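About Wragg

Hi, I'm Celeste Bragança, and Wragg is my little sewing school. I named it after the street where my grandmother had her alterations shop, mostly because I liked how it looked on a sign and partly because I couldn't agree with myself on anything cleverer.

I learned to sew at eight, sitting under her cutting table with a bag of scraps and a needle I was told not to lose (I lost it). After college I worked for years in the sample room at Lenitz, a small outerwear company, where I set sleeves all day and got very, very fast at zippers. I loved the people and I did not love the hours. When the company moved out of state I stayed put, bought three of their old machines, and started teaching my neighbors how to hem their own pants in my dining room.

That got crowded! So now we have a real space on the second floor, with big north windows, a cutting table you can walk all the way around, and a steam iron I am a bit too proud of.
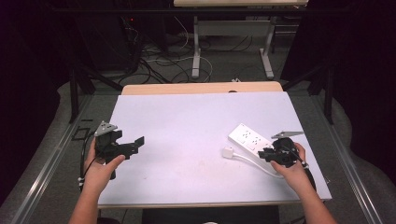

Hands at work over the white-topped table.

Most people start with our beginner class, Trosero. You come once a week, you make a tote bag, then a pillow cover, then a pair of pajama pants with a drawstring, and by then you've ripped out enough seams to stop being scared of it. Classes are capped at eight students. I tried a bigger group once and spent the whole evening running from one bobbin jam to the next.

Gokuvura is our mending night, and it's my favorite thing we do. Bring whatever's been sitting in the pile by your closet – torn pockets, moth holes, the coat with the lining hanging out – and we'll figure it out together. It costs $30 and that covers thread, patches and tea. You don't have to know how to sew at all. One regular spent most of last winter on a single quilt, and I cried a little when she took it home.

We have machines you can use, but you're welcome to bring your own, even if it's been in the attic since your aunt gave it to you. I'll oil it and we'll see what it does.

Mending night takes a break in the second half of December and then we're back in the new year. If you're not sure which class is right for you, send me a note through the contact page and tell me what you'd like to make. I answer everything myself, usually in the evening after I've swept up the threads.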